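Ce dépôt contient les votes, et uniquement les votes. Si vous cherchez le texte des questions, il est dans `esow-posts`. Si vous cherchez qui a voté contre la vôtre, fermez l'onglet.

# esow-votes

Journal des votes du site de questions-réponses Esow, entraide entre administrateurs de sites web, instances de Foltville et de Plerstead. Dernière mise à jour de cette fiche : 13 janvier 2023.

## Contenu

| Fichier | Contenu | Format |
|---|---|---|
| `votes.csv` | un vote par ligne | CSV, UTF-8, séparateur `;` |
| `revisions.csv` | dates de modification des messages, sans le texte | CSV |
| `fermetures.csv` | mises en attente, fermetures, réouvertures | CSV |
| `motifs.json` | libellés des motifs de fermeture, par version du centre d'aide | JSON |

Le point-virgule comme séparateur est un héritage. On a proposé la virgule en octobre, et la discussion a récolté 29 votes négatifs, tous présents dans le fichier.

## Colonnes de `votes.csv`

- `id_vote` : entier, unique par instance, pas entre instances.
- `instance` : `foltville` ou `plerstead`.
- `id_message` : renvoie à `esow-posts`.
- `type_message` : `question` ou `reponse`.
- `sens` : `1` ou `-1`. Un vote retiré garde sa ligne, avec `retire=1`.
- `jour` : date du vote, sans l'heure.
- `revision_vue` : numéro de la révision affichée au moment du vote.
- `votant` : identifiant haché, sel changé à chaque export.
- `retire` : `0` ou `1`.

`revision_vue` est la colonne pour laquelle tout le reste existe. Elle permet de distinguer le vote négatif posé sur un brouillon illisible de celui qui tombe après trois modifications scrupuleusement conformes au centre d'aide. Le second cas est plus fréquent qu'on ne l'espérait, et beaucoup plus fréquent qu'on ne l'admet sur le salon de modération.

## Utilisation

```
python -m esow_votes charger --instance plerstead --depuis-revision 2
```

L'option `--depuis-revision` ne garde que les votes posés sur un message déjà modifié au moins une fois. Sans elle, on charge tout, et les graphiques se ressemblent tous : une bosse dans l'heure supposée de publication (supposée, puisque l'heure n'est pas dans le fichier), puis le silence.

Pour rapprocher votes et fermetures, passez par `id_message` **et** `instance`. Les identifiants des deux instances se chevauchent. Quiconque oublie la seconde clé découvre qu'une question sur les certificats expirés a été fermée pour « demande de recommandation de thème graphique », et ouvre un ticket.

## Provenance

Les exports viennent de la base de production, par l'outil Ruppert, version 4. La version 3 arrondissait les dates au mois. Les lignes concernées ont été rejouées à partir des sauvegardes, sauf environ 118 d'entre elles, côté Foltville, pour lesquelles la sauvegarde dit « terminé avec succès » et ne contient rien. Elles portent `jour` vide. Ne les remplissez pas avec le premier du mois, cela a déjà été fait, puis défait.

Les votes annulés par le script antifraude sont absents. Le script est réglé de façon prudente : il repère les rafales d'un même compte contre un même auteur, et laisse passer la rancune patiente, celle qui vote une fois par semaine et ne dépasse jamais un seuil. 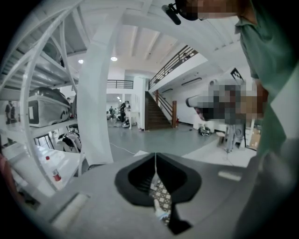 Les comptes supprimés gardent leurs votes, mais leur identifiant haché devient `votant=0`. Il s'agit donc du votant le plus actif du jeu de données, et de loin. Merci de ne plus écrire d'article à son sujet.

## Ce que les données ne disent pas

**Le pourquoi.** Esow ne demande pas de justifier un vote négatif. Une fenêtre suggère de laisser un commentaire, et elle se ferme très bien sans. On ne peut pas déduire d'un vote qu'il est injuste, ni d'ailleurs qu'il est fondé.

**Le lien entre un commentaire et un vote.** Un commentaire sec et un vote négatif le même jour, sur la même question, font une coïncidence. Les commentaires ne sont pas dans ce dépôt, en partie pour cette raison. Les demandes de croisement sont refusées – y compris quand elles viennent d'un chercheur dont la question a été fermée la veille.

**L'effet des modifications.** Un votant peut revenir sur son vote si le message a été modifié. La plupart ne reviennent pas du tout. L'absence de retrait ne mesure donc pas la persistance d'un désaccord, elle mesure surtout la durée pendant laquelle on garde un onglet ouvert.

## Biais connus

- Plerstead exige un seuil de réputation plus élevé pour voter contre. Comparer les taux bruts des deux instances n'a pas de sens.
- Les réponses acceptées par l'auteur de la question attirent des votes positifs sans rapport visible avec leur exactitude.
- Les motifs de fermeture ont été renommés plusieurs fois. « Trop large » est devenu « manque de précision », puis « à préciser ». Utilisez `motifs.json` avant de conclure à la disparition d'un problème.
- Les modérateurs votent aussi. Rien ne les distingue dans le fichier, à leur demande.

## Confidentialité

Le sel change à chaque export : un même `votant` ne se suit pas d'une version à l'autre. N'essayez pas de réidentifier les comptes. Les petits sujets, où les mêmes quatre personnes se répondent depuis des années, sont regroupés sous `divers` dans `esow-posts`.

## Contribuer

Les corrections passent par une demande de fusion, avec l'instance et l'`id_vote` concernés. Les contestations de votes se règlent sur le méta d'Esow, pas dans les tickets de ce dépôt. Les tickets intitulés « vote abusif », « vote abusif (bis) » et « censure » sont fermés sans réponse.

À faire :

- [ ] rejouer les fermetures de Plerstead antérieures à Ruppert 4
- [ ] documenter `retire=1` quand le message est lui-même supprimé
- [ ] séparateur (voir plus haut, ou ne pas voir)

## Licence

CC BY-SA 4.0 pour les données, MIT pour le code de chargement. Citez le dépôt et la date d'export.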